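Siltham open day, notes typed up on the bus

December 14, 2023. Cold, late, no coffee till noon. Went round the Siltham furnished flats with Nayeli Beltrán, who is looking for a place from January.

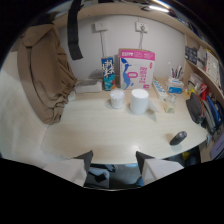 Study nook, built in. Rounded desk edge, outlets up on the back wall.

Best thing in the place, the nook. Compact, but a proper desk. Pale cream top, glossy, faint wood grain, and the front curves out toward you so no corner to catch your hip on. Shines a lot under the ceiling light. I'd want a mat on it if I was reading there all evening.

Outlets are mounted high. Cords hang straight down the wall behind your stuff — fine by me, Nayeli hated it. She wants them under the desk. Aurelio Soler from the letting office wrote that down, said 2 other people had asked for the same.

The desk had things on it, which helped more than the bare ones upstairs. Tissue box, a tall blue drink carton, a big pink and white box in the middle, cotton swabs in a clear tub. Most of it lined up along the back, swabs a bit in front. You get a fair idea how much fits before it starts creeping forward. Depth seemed OK. Would a monitor go there too? Didnt measure, should have.

Rest of the tour quick. 4 floors, elevator slow. Flat 33 has the better light but costs 137 a month more and the closet door sticks. Laundry in the basement, didn't see it, locked. Bike racks out back, covered.

Asked Aurelio who makes the desks. Turnetti, he thinks, fitted by Segura. He'll check. Also asked if the shelf over the bed comes off — yes, but they want it put back when you leave.

Nayeli is going back in January with a tape measure. I said I'd go if theres coffee. Deposit form is at the front desk, take two, they had run out by the time we left.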